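**Gripper won't let go on release, fruit sorting task — anybody seen this?**

**gidbridge_pete** — 30/10/2022

Hi all, long-time reader, first real problem. I've got an arm doing a simple sort with plastic fruit, basket on one side and a fabric tote on the other, and the gripper has started hanging on after I tell it to open. The controller says open, the log says open, and the fingers stay shut for 3 seconds. Then they pop apart all at once. Yesterday the arm had already started its retreat move by then, so it dragged the whole tote along with it and I had to hit the stop button. Nothing broke, but my hand was closer than I'd like to admit.

It's a Treltix two-finger, stock firmware, camera at the wrist. It ran fine all through July. 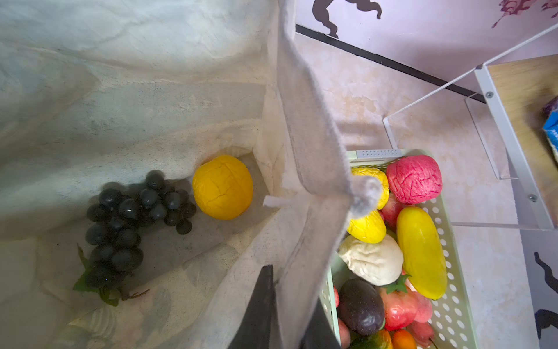
It's way worse when it reaches down into the bag than when it drops something on a flat surface. I've swapped the cable and rebooted everything I own.

**tretometti_fan**

Sounds like lost packets to me. The open command gets dropped, the driver retries, and you get your delay. Mine did the same thing with a cheap USB hub. Plug straight into the computer and try again.

**mlynch**

I don't buy the packet theory. If it were comms, it wouldn't care whether it was over a bag or over a table. I'd look at the cable run. When the wrist points down and goes low, how tight is the cable at the last joint? Mine was pinching the connector just enough to brown out the motor.

Also, please put a check in before the retreat! Read the finger position, and if it isn't open, don't move. Your log is only telling you what you asked for.

— Muireann Lynch

**tretometti_fan**

Retries could still line up with the pose if the cable is moving around, so we might both be right. But sure, look at the cable.

**thibodeaux_shop**

Agree with mlynch on the check, and I'd go further and cap the speed on the retreat. I run mine at 30 percent any time somebody's within reach. Slow is boring but I've still got all my fingernails.

**gidbridge_pete**

Don't love 30 percent, it'll make every run take forever. But okay, point taken about my hand.

Cable update: it's tight. Like, guitar string tight when the wrist is all the way down. I moved 2 clips and gave it some slack, and it's let go right away on every drop since. That's one evening of testing, so I'm not calling it fixed.

**mlynch**

Did you add the position check?

**gidbridge_pete**

...adding it now.

**thibodeaux_shop**

Swap that connector while you're in there. If it's been getting yanked since July I wouldn't trust the pins.

**gidbridge_pete**

Ordered one. Will post the voltage log once it's in.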